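Storage in a small kitchen: project report
Hryhorii Stelmakh, Zalness, 18 May 2019

My project asks how to keep kitchen things in reach on one table. The mugs got a wooden stand with pegs.
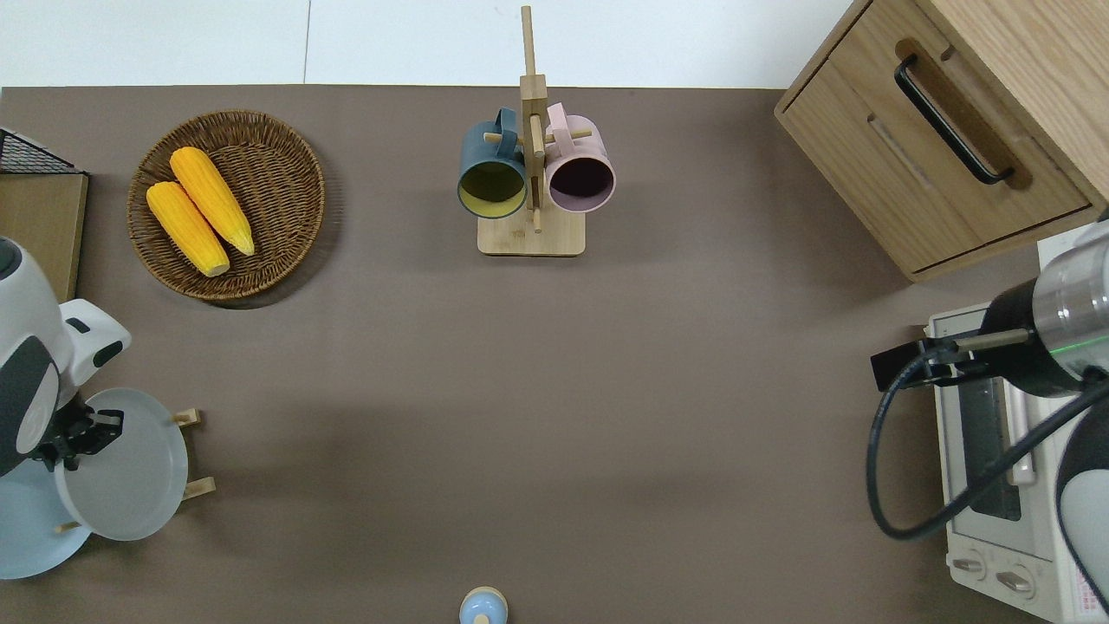 Fig. 1. Mugs on the stand, corn in the round basket.

For plates I compared a flat pile with a wooden rack. In the rack every plate can be taken alone. 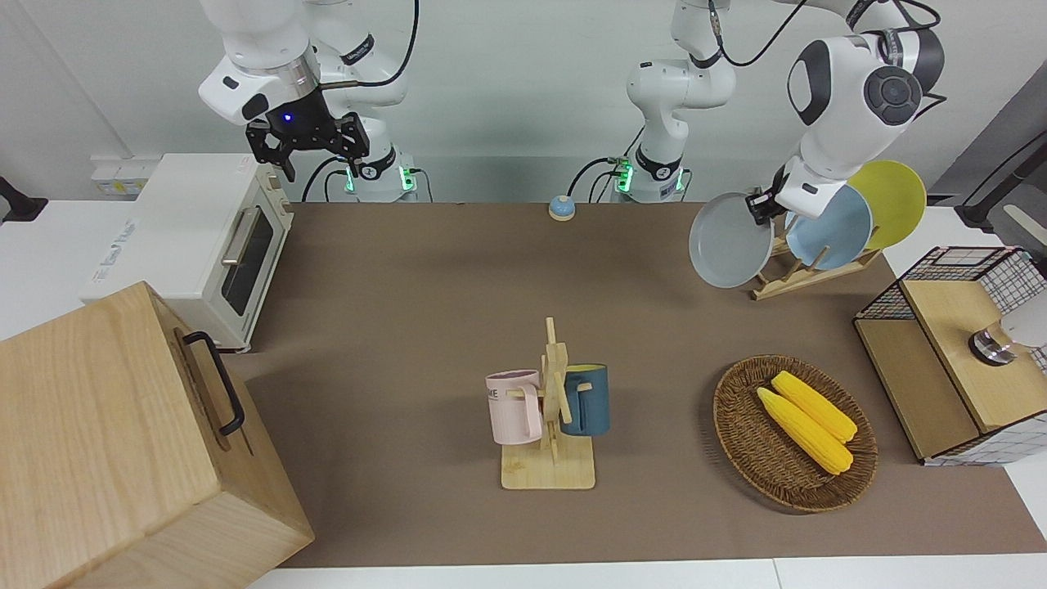 Dovhaniuk wrote on my draft that a rack needs more depth than a pile, and this should be measured.

I agree – I will add it in November. The basket is for vegetables which do not need a cold place.

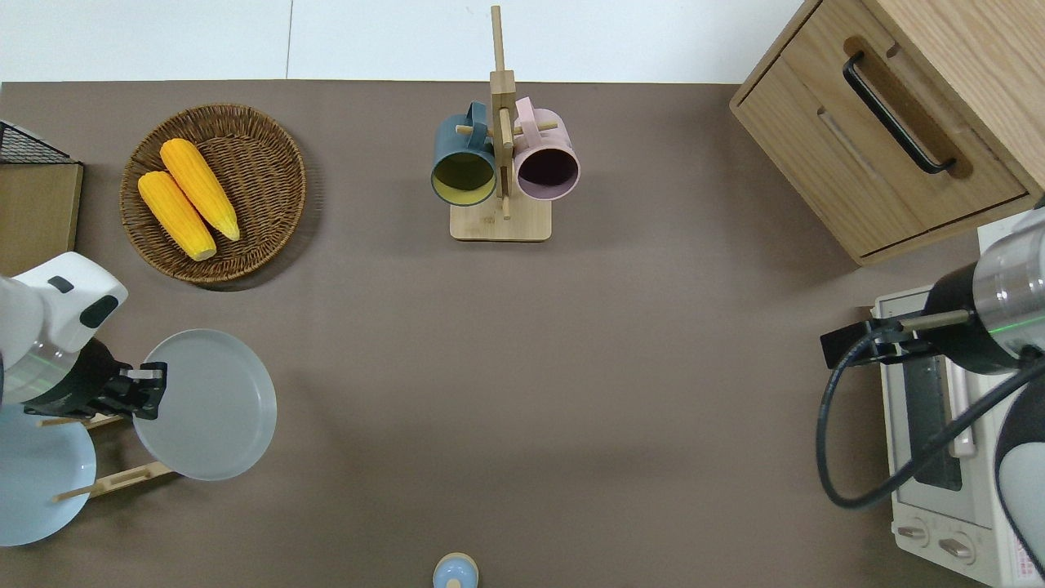
Fig. 2. The basket stays open, so the corn is easy to see.

The cabinet was the most difficult part. It has a long bar handle and needs free space in front.
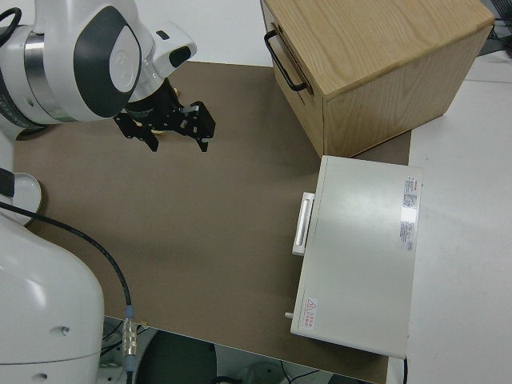
For this reason I tried two positions and kept the one at the side of the table.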